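About Mullbridge Baskets

Small shop, 2 rooms over the old feed store on Kershaw Street. We sell woven baskets for kitchens, offices and breakrooms. Fruit is what most people use them for.

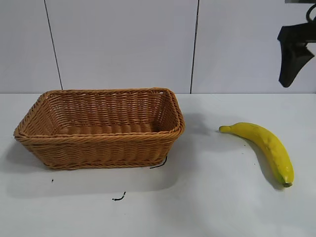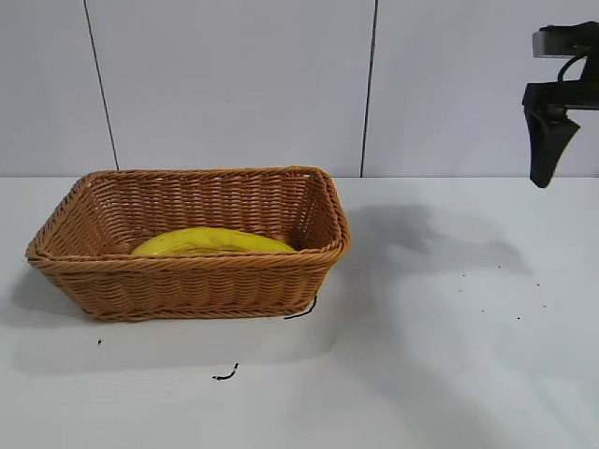
Rectangular basket, braided rim. Banana beside it first, then inside.

Started in September with 400 baskets. More shapes comming soon. Pickup or delivery, just ask.

Recent
- Triltlow round basket, back in stock
- Cleaning a woven basket

© 2019 Mullbridge Baskets | Contact | Back to top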